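Drokby practice suture kit
Reviewed by Lorna Urquhart
Home > Reviews > Study and training
Comments (3)

I teach the evening first-steps suturing class at Calcombe, and every October I get the same email from people who have just signed up: which kit should I buy to use at home? For years I told them to get whatever was cheapest. This time I bought the Drokby set with my own money and used it for most of a term.

What you get

A zip case, a needle holder, toothed forceps, scissors, a scalpel handle with blades, a silicone pad and a bundle of threaded needles. The case is stiff and closes flat. Mine has been in and out of a rucksack and the zip still runs. The elastic loops inside are too tight for the needle holder at first, then too slack after a month.

The printed guide is poor. It covers the simple interrupted stitch in four small drawings and then jumps to a subcuticular without saying where to start. Ignore it and use your course notes.

The instruments

The needle holder is the best part. The ratchet closes with a clear click and lets go without a fight, and the jaws grip a small curved needle without it swivelling. The forceps are less good. The teeth on mine met slightly off centre, and Mounir Benkirane, who teaches the other group, had the same trouble with his. He sent them back and the second pair was fine. Jusstead, the shop we both used, took 5 days to replace them.

The scissors cut thread and nothing thicker. That is all they need to do.

Practising at home

Fix whatever pad you use to the table, as they all slide. I put a damp cloth under mine. Start with interrupted stitches and keep the bites even on both sides before you worry about speed.

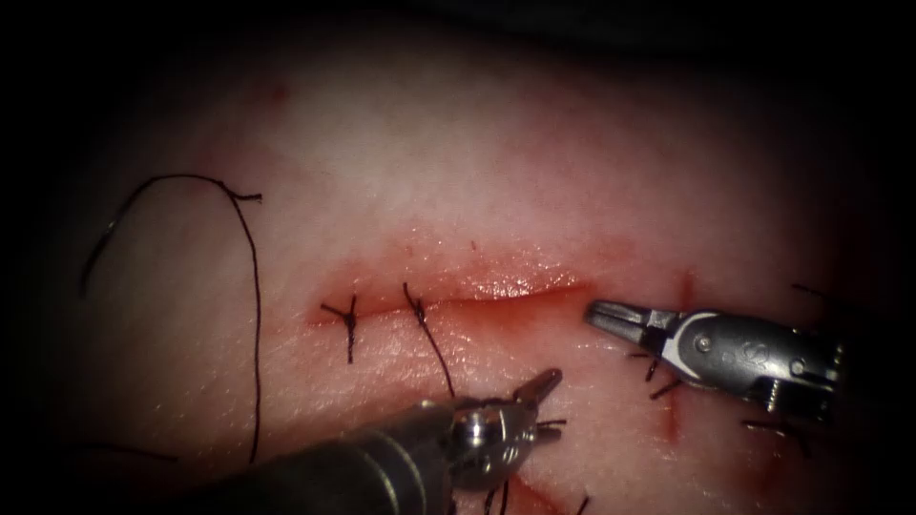
Interrupted sutures in black thread, with two done at the left of the cut.

The Drokby pad has three layers and a mesh backing. It stood up to some 100 stitches along one cut before the edges began to tear. The Cherkaoui pad I had before was softer and nicer to work on, but it tore much sooner.

Thread is where the money goes. The bundle runs out quickly and refills are dear. Dull needles can be kept for knot tying.

Price

I paid £63, which is more than most students want to spend. The Cherkaoui kit costs less but its needle holder is stiff. If you already own decent instruments, buy the pad alone.

Good: needle holder, pad, case
Bad: guide, forceps, cost of refills

Would I buy it again? Yes, if the price drops a little.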